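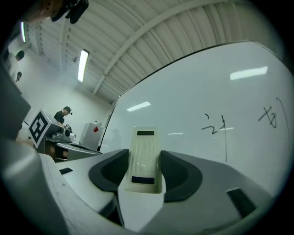
A light-gray housing with black curved finger pads.

Drimine library gets its Monday nights back

Good news if you work days and like to read! The Drimine branch library is going back to late hours on Mondays starting in August, and I could not be happier. I've been whining about this to anyone who'd listen for two years (sorry, everyone at the Ross Street coffee counter).

The doors will stay open until 9 p.m., same as they used to before the budget got squeezed. Viola Villa, the branch manager, told me the new hours are paid for through next summer and that she plans to ask the county to make them permanent after that. What tipped it was the petition by the front desk, which ended up with 1,293 signatures. I signed it. My mother signed it. I think my mother may have signed it twice, but don't tell Viola.

There's more than just longer hours, too. The upstairs reading room is getting 37 new chairs, and if you've ever sat through a whole chapter in one of the old ones you know why I'm cheering. The kids' section is adding 200 picture books, a good chunk of them in Spanish, and the limit on holds goes up from six to 10. I asked about the mystery shelf and was told it's "being looked at," so we'll see.

Parking is the one sore spot. The Callach Avenue lot still closes at 7 p.m., and Viola says she's asked the city to push that back but doesn't have an answer yet. For now, late visitors should use the street spaces along Vustard Lane, where the meters are free after six. It's a short walk, and the sidewalk got fixed in the spring.

The first late Monday will have cookies and a used book sale in the lobby, paperbacks a dollar, hardcovers two. Bring cash, the card reader up there is moody. I'll be the one hogging the cookbook table.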